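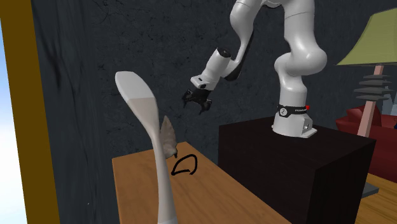 Bogumił Kaczmarczyk

Last updated: May

OK, so, the budget. I've had the sim open on one screen and the quotes on the other since 9:40, and I think I finally have a plan I'd defend in front of people.

The arm isn't the problem. Everyone keeps asking me about the arm! The white one on the black cabinet is what we model with and it's what I want on the real bench too, same two-finger gripper, fingers down over a wooden table. What keeps moving is all the stuff underneath it and next to it. Urbańczyk quoted us 854 for a cabinet to bolt the base to, and Bretby came back lower but wants the flange holes drilled by us (no thank you, I remember the last time we drilled anything that had to be square).

So: Urbańczyk cabinet, one of them. If the second station gets approved we order another and ask for a discount, but I'm not putting that in the sheet yet.

Fingers next. I'd like 2 spare sets from Iko, at 131 a set. The thin jointed ones are great for fiddly things, and the fiddly things are the whole point of Grundance. Look at what's on the table in the sim right now, that skinny black loop lying flat. I want to know how we get hold of something like that in real life before we pay for fancier pads, so pads are parked. Same with the force sensor, sorry, I know two of you want it.

Props: 40 for the lot. Spoon-shaped things, cord, elastic, whatever the kitchen aisle has. I'm not paying lab-supplier prices for a spoon.

Things I haven't costed and need to:
- shipping on the cabinet (it's going to be heavy, ask about a lift gate)
- bench lighting. The sim has a green-shaded floor lamp off to the right by the red sofa, and I'd love it if we could stop arguing and just buy a plain lamp
- a wooden table, unless the one in the back hall is free

Running total without those three: 854 for the cabinet, two finger sets, 40 for props, so 1156. Still need to check whether Iko's price includes the screws. Calling them after lunch.

Filed under: Bench Notes > Equipment & Spending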